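Hannelore Stöcker vuelve a rodar, y yo con estos nervios

Pues ya está confirmado y puedo dejar de morderme la lengua: Hannelore Stöcker ha firmado para protagonizar «Vadska», la serie que Conar lleva preparando desde enero. Llevaba meses oyendo su nombre asociado al proyecto y no quería escribir nada hasta verlo por escrito. El comunicado de la productora me llegó poco antes de comer (se me enfrió la sopa, por supuesto) y dice lo que muchos esperábamos. Papel principal, dos temporadas contratadas de entrada y rodaje en Barport, en la costa, donde ya están levantando los decorados.

Para quien no la tenga fichada: Stöcker es aquella secundaria que se comía todas las escenas de «Pickering», el drama familiar de los hermanos y el hotel en quiebra. Empezó haciendo de recepcionista con tres frases por capítulo y acabó siendo el motivo por el que mi madre y yo nos llamábamos al terminar cada episodio. Después hizo teatro, una comedia que se estrenó en pocas salas y un largo silencio. Ella misma cuenta en el comunicado que necesitaba parar y que dijo que no a varios papeles «que eran el mismo papel con otro abrigo». Me encanta esta mujer.

En «Vadska» será una cirujana que regresa a su ciudad para dirigir el hospital donde trabajó su padre. Suena a cosa ya vista, lo sé, pero he podido leer unas páginas del primer guion y tiene bastante más mala leche de lo que parece. Hay una cena con el antiguo jefe de servicio que me dejó con la boca abierta, y no cuento más porque me lo hicieron prometer.
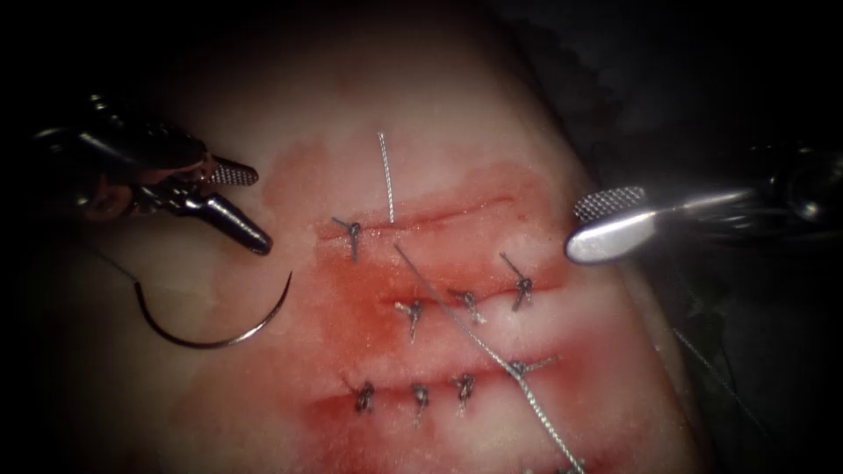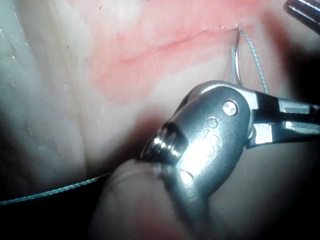
Instrumental de cirugía robótica y agujas curvas de sutura, muy de cerca.

Quién más está en el reparto

De momento, poca cosa. Conar solo confirma a la protagonista y avisa de que el resto se irá anunciando antes del verano. Sí sé que para el papel de la hija se han presentado 900 chicas, una barbaridad, y que quedan 2 finalistas. Una de ellas no ha actuado nunca delante de una cámara — me lo soltó alguien de dentro y luego me pidió que no dijera de quién se trataba, así que hasta ahí puedo leer.

La primera temporada se rodará en unos 32 días, un plan apretadísimo para una serie con tantos personajes. A mí me preocupa un poco, la verdad. «Pickering» también iba con prisas en su último tramo y se le notaban las costuras, sobre todo en aquel final con la boda bajo la lluvia que todavía hoy discuto con mis amigas (yo lo defiendo, ellas no). Claro que aquí los guiones están cerrados de antemano, y allí los actores recibían las páginas casi de madrugada.

¿Y cuándo la vemos?

Sin fecha todavía. La productora habla del próximo año y no suelta prenda sobre la cadena o plataforma que la va a emitir, aunque el acuerdo debe de estar muy avanzado si ya tienen equipo instalado en Barport. He escrito para preguntar si dejarán visitar el rodaje a la prensa y me han contestado con un «ya te diremos» muy simpático. Yo ya estoy mirando trenes, por si acaso.

Mientras tanto, voy a volver a ver «Pickering» desde el principio. El capítulo de la subasta sigue siendo mi favorito, con Stöcker callada en la última fila hasta que levanta la mano.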